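3.2 Sorting mixed chopsticks on a felt surface 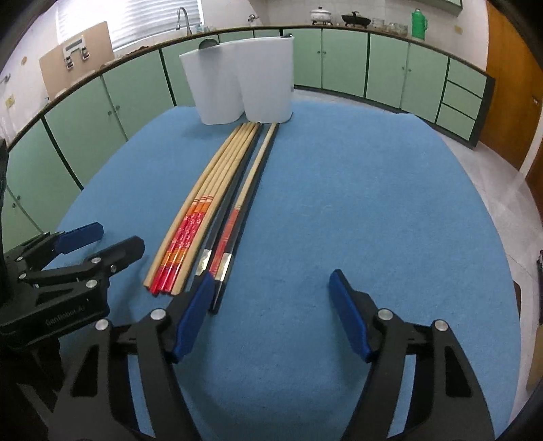 Figure 5. Chopsticks on the round felt-covered table, with the translucent white plastic object at the back edge.

The sorting task was set up to look at how people group utensils that share one function but differ in finish. Chopsticks suit this purpose well. They have nearly the same length and shape, so the grouping has to rest on color, banding and the treatment of the tip. In the earlier spoon and fork trials (Section 3.1), outline alone was enough to separate the items, and few participants looked at the handles.

The table is covered in light blue felt. A hard top was used in the pilot run at Ostitville in December, but the sticks rolled when a neighbor was picked up, and Koster and Baert coded several of these movements as deliberate placements. The felt was kept for all later sessions. Participants were told to sort the sticks "as you would at home" and received no further guidance on what counts as a pair.

Figure 5 shows one arrangement. Six chopsticks lie together in a bundle at the left, with plain pale wood at the upper ends and red and orange bands with a small floral pattern lower down. Four have red-painted tips, while the outer stick on each side is plain. To the right of the bundle are a black chopstick with a silver band and a single stick that runs from pale wood through red stripes and a silver band to a black end. We coded this as three groups.

The two sticks at the right raise a coding problem. They share a silver band and black coloring, yet differ over most of their length. Under the Varker scheme they are scored as separate singles. Under the scheme proposed by Kuipers and Coppens, a shared band is sufficient for a partial match – a reading that lowers the number of groups by one. We report both scores in Table 6.

Each of the 16 participants completed 15 trials. Spacing between groups was judged by eye from the stills, by two coders working separately. Where they disagreed, the still was passed to Van Beek, and his score was used. Orientation was not scored, as most participants laid all sticks in the same direction whatever grouping they chose.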